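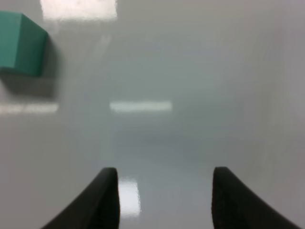
Course handouts / Work and Technology / Unit 6

Automation on the packing floor: what changes for the people

Reading for this unit: the Porex case, parts 1 and 2. Bring your notes from Unit 5 on job descriptions.

1. The task

A pick has four steps: find the item, reach it, close on it, let go of it somewhere else. Training cells often start with a plain block on a bare table, like the teal cube, with the two fingers open and nothing between them yet. A shiny white surface is harder than it looks to a new operator. Overhead lights reflect in it, and a bright patch can sit right where the fingers are going to close.

A packer does all four steps without naming them. Someone who works beside a robot has to name them, because a fault report asks which step failed.

2. The Porex case

Porex packs small household goods in Cilville. Before the change, 14 people worked the sorting tables on the day shift. The company brought in picking cells from Stenen in October and kept the whole crew, but the jobs were split up:

Cell operators watch the picks, clear faults and restart.
Table packers handle soft, fragile or odd-shaped items.
Floaters move between the two and cover breaks.

In the first month the cells logged 3,945 stops. Almost 100 were mechanical. The rest were cleared by an operator, usually by moving an item or starting the pick again.

3. What the workers reported

Tiziana Farina interviewed the crew for the case. Points that came up more than once:

Less lifting, more standing still.
Fewer chances to talk – the operators' stations are farther apart than the tables were.
Pay grade stayed the same for operators, although they had to pass a new test.
Older packers knew which items would slip, and were not asked until the second week.

Noemi Costa, shift lead at the time, later moved the fault log from the office to the floor so that operators could read each other's entries.

4. Terms

Deskilling: a job loses the parts that took judgment.
Reskilling: a job gains new parts that must be learned.
Residual work: what is left for people after the machine takes the regular cases. See Piras, chapter 3.

5. For next class

Write one page on the operator job at Porex. Say which term from section 4 fits it best, and use at least two of the reported points. Pay is covered in Unit 7, so keep that part short.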